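Staneo (hand-held gripper)

Staneo is a hand-held gripper put together in a shared workshop, and I'm writing this entry because I'm the one who keeps getting asked about it. The name covers the tool itself and the little pile of parts, notes and spare jaws that go with it (mostly in one drawer, I hope).

Background

It started in January as an offshoot of Viklund, our older arm project, which had a lovely wrist and nothing decent on the end of it. I wanted something I could carry around and try on ordinary household stuff before bolting anything to a motor. The first version weighed 1000 grams and my forearm hated it! The current one is a good deal lighter, and it's my favourite thing we've built.

Construction

There are 2 jaws on a simple linkage, with a soft rubber pad on each. The pads are blue, a colour I picked purely because I liked it. Jaw opening is 100 mm at full stretch, though I rarely go past halfway. Pads wear at the tips first, so check those before you blame the linkage.

Use on fabric

Cloth is the hard bit. A mug stays mug-shaped, but kids' clothes slump and twist and bunch up wherever they please. I go in low, pinch a fold and keep the pads square to each other.
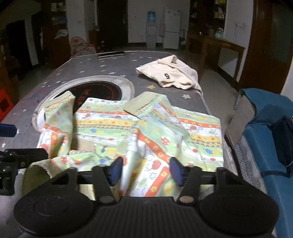 Huva Makers' Club, Home Robotics Group

Stripy prints with ladybugs and flowers all over them make a fold tricky to pick out by eye, and a crumpled garment is worse again. Terry cuffs are a handy landmark, and I tend to look for those first.

See also

Viklund (arm)
Zollus (pad mould, version 37)

Last edited 15 Dec 2019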